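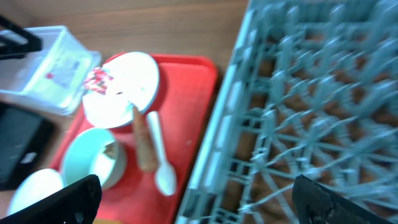

Minutes of the Kitchen and Shared Meals Meeting, Vuston House
Aug 9, 2015

Present: Kirsty Farquharson (chair), Haiyan Jia, Kadri Juška, Seo-ah Cho (minutes)
Apologies: Kyung-tae Yeon, who sent a lovely long email which has been worked in below wherever it fitted

1. Welcome
Kirsty opened the meeting and thanked everybody for coming along after what had been a very full lunch. Thanks as well to Haiyan for the dumplings, and to whoever left the lamingtons on the bench, which were gone before we reached item 3.

2. Minutes of the last meeting
Taken as read. Kadri asked that her name be given its proper hat on the s this time, and it has been, with apologies. The key to the Tistby Street store was found in the tea towel drawer.

3. Clearing of trays after meals
This took up most of our time, and a good-natured discussion it was too. Kirsty said that trays are still coming back to the table next to the dish rack with everything left on them, and we all agreed the red one was a fair example of how it goes: plate, bowl and spoon still aboard, a long brown bit of something like a churro lying across the tray, a crumpled red-and-white wrapper up beside the plate and a little lump of leftovers in the bowl. None of it is a hanging offence, and Kirsty was at pains to say she has done the very same herself when the phone rang. Still, it makes for a slow start for whoever is on the sink.

Haiyan wondered whether the rack ought to be moved, as people set their trays down right next to it and may feel they've as good as done the washing up. Kadri was against moving it, having only just got used to where it is. After some back and forth (and a short detour into how Kadri's grandmother ran her kitchen, which we all enjoyed) it was agreed:
Scraps and wrappers go in the bins before the tray is put down. Food in the green-lidded bin, wrappers in the other.
Plates and bowls are stacked by the sink, with spoons in the jug.
The empty tray gets a wipe and goes back on the trolley.
Nothing goes in the rack until it has been washed. Seo-ah asked for this one to be written down in so many words.

Kyung-tae's email suggested a small sign. Kadri will letter one, nice and large, and promises to keep it friendly.
Action: Kadri, sign. Kirsty to mention the bins at Sunday lunch.

4. The dish rack
While we were on the subject, Haiyan spoke up for the big pale blue-grey rack. She likes the upright prongs for the plates but finds our deeper bowls tip over and hold water, and she'd rather see them turned upside down on a folded towel alongside. Kirsty had brought a page from the Ludach catalogue with a second, smaller rack at $38. There was a fair bit of interest, though Kadri felt we might try the towel first and see how we get on. Agreed to try the towel until October and come back to it then.
Action: Haiyan to bring 2 old bath towels from home.

5. Crockery
Seo-ah reported that she went through the cupboards with Kyung-tae and they came to 108 pieces, counting saucers, which she admitted hardly anybody uses. We are well off for plates and a bit short on small bowls. Kirsty has a cousin moving house who may be glad to part with some, and the colour is not to be fussed over. Chipped cups are to go to Haiyan for her succulents — please don't put them back on the shelf hoping for the best.

6. Money
The meals account stands at nearly $2,000 after the gas was paid. Kyung-tae asks that receipts be handed in with a name on them, as he has had three from the greengrocer this month with no clue at all as to whose they were. Kirsty thanked him in his absence for his patience.

7. Other business
Kadri asked if the Wi cordial could be ordered again, the lime rather than the orange. No objections. Haiyan will add it to the list.
Seo-ah would like to swap her sink turn on the last weekend of the month for her niece's recital. Kirsty will take it, and would like to hear how the recital goes.
There was some talk of doing a proper curry night, with everyone bringing a side. Warmly received but left over for next time, as the oven was wanted.

Next meeting to be in October, date to be set once Kyung-tae is back. Kirsty closed the meeting and put the kettle on, and Haiyan and Seo-ah stayed on to do the drying up.

Minutes taken by Seo-ah Cho. Corrections to me please, or leave a note on the fridge.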